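Setting the long table at Plustmont

From October the lunch group eats in the upper room, and we ask everybody who comes early to help with the table. Please begin with the white sheet. It goes directly on the wood and should lie smooth, up to the far edge. After this come the striped placemats, the woven ones in white and taupe-brown. They may overlap the sheet a little, and they don't need to be perfectly straight. Gion Zürcher prefers them at an angle and I have stopped to discuss it with him.

We have now 122 placemats for both houses, Plustmont and Jonmont, so please do not take any home for washing without writing it in the book. Wipe them with a damp cloth and let them dry flat. Two were folded last winter and they still show the line.

Plates and glasses are in the cupboard by the door, the lower 4 shelves. Lunch is at noon.

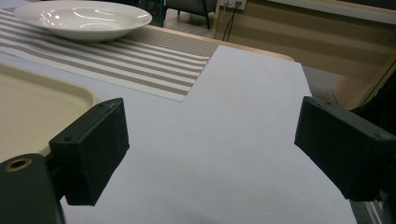
Next item: Walk to Bruvura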